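Setting up the Finby tray kit with a two-handed robot

The Finby kit from Hevelen has become my favorite way to get a pair of robot hands doing something useful. You get black shoe-shaped trays, a yellow table with a lower shelf, and a starter routine that loads straight into Tatudix, the control software. I'm so happy with how quickly it goes together!

Start with the trays in a row along the top, leaving room between them for a full hand. Bring both arms up to the front edge and open the fingers before you run anything. 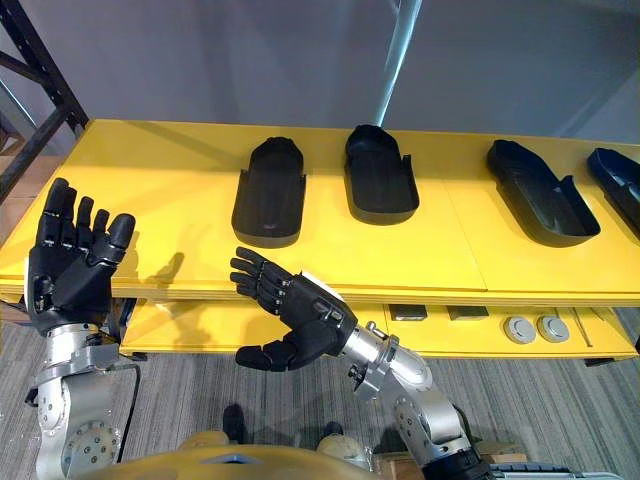 Page last changed: 17/01/2023

Next, open the Paisan panel in Tatudix and choose "Row, two hands." Set the approach speed to 236 and leave the grip limit at 700 (I tried going higher in September and the trays skidded). Then teach the first tray by hand: guide the left palm to the rim, save the point, back off, and save again. Do the same with the right hand on a tray farther along.

You only have to teach two points per hand. The software fills in the rest of the row, and it copes nicely with trays that sit at a bit of an angle, which I love.
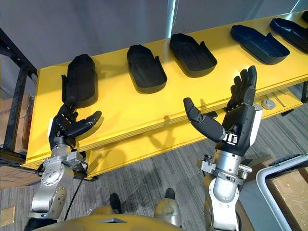 Keep one hand low and the other one up while you test, so the thumbs stay well clear of each other. Step through the routine one move at a time before you let it run. If a hand stops short with error 267, the saved point is too close to the table edge; raise it a little and save it again.

My one gripe is the manual, where the page on thumb position is far too short. Set the thumb before the fingers and you'll be fine.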